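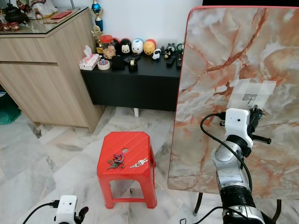
Gripper at the taped hook, marble-patterned tabletop.

Musmont volunteer computing project: progress report to the Retum fund, July

The client now runs on 139 home computers, all of them donating idle time. Work units are sent out twice and the 2 results compared before either is accepted. Mismatches are down since the rounding fix in the Linux build.

The Tijani server was offline for 6 hours after a disk failure. No finished results were lost, but 5 work units had to be reissued. The replacement disk came out of the hardware budget.

Still open: the Windows screen saver uses too much memory on older machines, and credit totals on the Inivitz stats page lag by a day. We plan to fix the stats page first. Spending is within the approved amount and we are not asking for a change to the next payment.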